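So the open day at the Terkberg dance school finally happened and I went, bad knee and all! I'd been wanting to see the place ever since Plutura, the little flamenco company upstairs, moved in. They let us into the big studio first (mirrors on 2 sides, a floor that really booms when you stamp), and a teacher called Edis had all of us clapping bulerías within minutes. I lost the count almost right away. Then came the costume room, where I got to hold a bata de cola, and my goodness, that train is heavy. I have no idea how anyone kicks it around and smiles.

The best bit was the run-through of the Bermúdez piece, with one guitar, one singer and roughly 100 of us squashed along the wall. I was home by nine and still tapping my heels on the kitchen tiles.

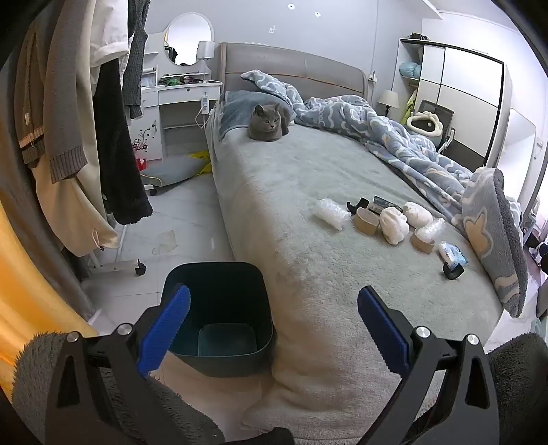
Radka Golob wrote to me afterward that the evening group had an even longer version, with a second solo at the end, and that beginner classes start up again in May. I've put my name down.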